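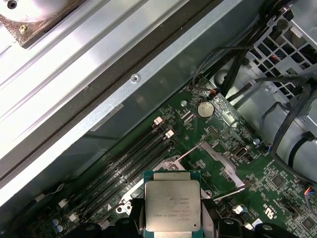
An Intel processor over an open motherboard, with the empty socket beside it.

Secondhand Desktops at Fustley: Your Questions

Welcome, and thanks for stopping in to read before you write to us (or after, which is fine too). Fustley sells used and refurbished desktop computers and workstations from our shop in Nornomport, and we've been answering the same good questions over the counter for long enough that it seemed kind to put them all in one place. Some of the answers run on a bit. Skip to whatever you need.

Where do your computers come from?

Mostly from offices. When a company replaces its desktops it tends to replace all of them at once, and a lot of those machines have spent their lives doing spreadsheets and email in an air-conditioned room. We also buy from schools and from people who walk in with one under their arm. Our largest single purchase so far came when an insurance office across the river closed two floors, and we were finding room for towers in the break room until the middle of April.

We don't buy machines that have been through a flood or a fire, no matter how nice they look.

What is the difference between "used" and "refurbished" on your price tags?

A used machine has been wiped, powered on, and checked over in the simplest way: it starts, the ports work, the fans turn, and the drive reports itself healthy. A refurbished machine gets all of that plus a proper cleaning inside, fresh thermal paste, a new coin battery on the motherboard, and a long overnight test under load. If anything fails during the night, we fix it and start the test over from the beginning.

Refurbished costs more, as you'd expect. If you're handy and don't mind doing the cleaning yourself, the used shelf is where the bargains are, and we'll be happy for you.

How old is too old?

This depends so much on what you want to do with it that we nearly left the question out. For letters, bills, video calls, and reading the news, a desktop that's six or seven years old can be perfectly pleasant, provided it has a solid-state drive and enough memory. For editing video or playing recent games you'll want something newer, or an older workstation with a better graphics card in it.

What we'd ask you to check first is whether the machine can run an operating system that still gets security updates. We write this on the tag of every computer we sell. If you're shopping somewhere else, do please ask, and ask them to show you on the screen.

Should I buy a regular desktop or a workstation?

People see the word "workstation" and assume it means expensive. New, it certainly does! Used, they can be some of the best value in the store, and it's worth spending a few minutes on why we like them so much. They were built for engineers and architects and so on, with heavier cases and bigger power supplies than the ordinary office tower.

The drawbacks are that they're heavy, they use more electricity, and some of the parts are made in odd shapes that only fit that one maker's case. A replacement power supply for a workstation can be harder to track down than one for a plain tower. We keep a small stock of the common ones, so call us before you pay a fortune online.

Can I open the case and upgrade it myself?

Please do! We'd much sooner sell to somebody who's curious about what's inside. Opening the case does not cancel our warranty, and neither does adding memory or a drive. We only ask that you keep the parts you took out until the warranty period is over, in case we need to put things back the way they were to find a problem. 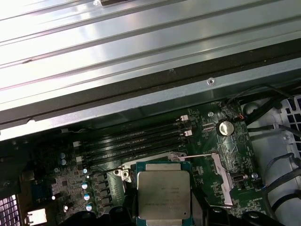
Before you buy any part at all, find out exactly which motherboard you have. Two towers with the same name on the front can have different boards inside, and memory that suits one won't even fit the slot of the other. The model number is usually printed somewhere on the board itself, but the white labels on a green board like this one can be terribly small, and on a crowded board they run together until you can't tell a part number from a port number. A phone with the zoom turned up and a flashlight held low to one side will do wonders. If you still can't make it out, look up the serial number from the sticker on the outside of the case on the maker's support page, or read it to us over the phone and we'll look it up while you wait.

Can I put a faster processor in my computer?

Sometimes, and it can be a lovely cheap upgrade when it works out. The new processor has to match the socket, the board's firmware has to recognize it, and the power and cooling have to be up to the job. A chip that physically drops into the socket may still refuse to start if the firmware is too old, so update the firmware with the old processor still in place.

If you've never done it, go slowly. Hold the chip by its edges, line up the little triangle on the corner with the one on the socket, and let it settle in under its own weight. Never press down on it. The pins in most modern sockets are as fine as hairs, and bent pins are the saddest thing that comes across our counter. We can sometimes straighten them, but we can't promise. We'll fit a processor for you for a flat fee if you'd like to leave that part to us, whether or not you bought the chip here.

Do I really need thermal paste?

Yes, every single time the cooler comes off. Clean away the old paste from both surfaces with rubbing alcohol and a cloth that doesn't shed, put a small dab of new paste in the middle, and set the cooler straight down. Small means the size of a pea. We have opened machines with half a tube in there, and it had gone everywhere.

What happens to the data on the old drives?

Every drive that comes in is erased before it goes on a shelf, and any drive that can't be erased is shredded. We record both with a program called Edata, which keeps a line for each drive by serial number and lets us print a certificate. Last year that came to 2,370 drives. If you sold or donated a computer to us and would like the certificate for your own drive, bring your receipt and we'll print it for you at no charge, even if it's been a while.

All the same, please erase your own drive before you bring a computer in, if you're able to. We do our part carefully, but it's your private life on there, and you'll feel better walking out the door. And do check that you've saved your photos somewhere first! We can't get them back once the drive has been through our process.

Does it come with an operating system?

Refurbished machines come with one installed and ready for you to make your own account. Used machines come blank unless the tag says otherwise. We're glad to put Linux on any of them for free, and we have a one-page sheet of first steps that we tuck in the bag if you're new to it. A surprising number of our customers go home with Linux and never come back to complain, which we've decided to take as a good sign.

What is the warranty?

Used machines have 19 days, and refurbished machines have 3 years. We know 19 is a funny number. It began as two weeks, then we added a few days for people who buy a computer before a trip and don't plug it in until they're home, and it has stayed that way ever since.

The warranty covers parts and our labor. It doesn't cover spills, drops, lightning, or viruses, although we'll still help with any of those at the normal bench rate.

Do you deliver?

Within Nornomport, yes, for a small charge, and we'll carry it to the desk and plug it in if you'd like. Stairs are fine. Outside the city we ship by ground. Workstations are packed in double boxes with the graphics card taken out and wrapped separately, so please read the orange sheet on top before you switch anything on, or you'll wonder why the screen stays dark.

Can I bring in a computer I didn't buy from you?

Of course. Looking it over and giving you a price costs nothing if it takes us less than fifteen minutes, and most things do. For the trickier board repairs, such as a broken connector or a swollen capacitor, we send work over to Hosseinzadeh, the electronics repair shop two doors down, and they bill you directly. Their turnaround is usually a week or so. We don't take a cut.

Is it a good idea to buy two of the same machine?

It's a better idea than it sounds, particularly for small offices. If both computers are the same model, the second one is your parts shelf as well as your spare, and anything you learn about one you know about the other. We'll take a little off the price for a matched pair, so just mention it at the register.

When is the best time to visit?

We open at 10 in the morning and close at 6. Mornings are quiet and you'll have somebody to yourself for as long as you like. After 4 it gets busy with people picking up repairs, and the parking spaces in front fill up, though there's a lot behind the bakery that almost always has room.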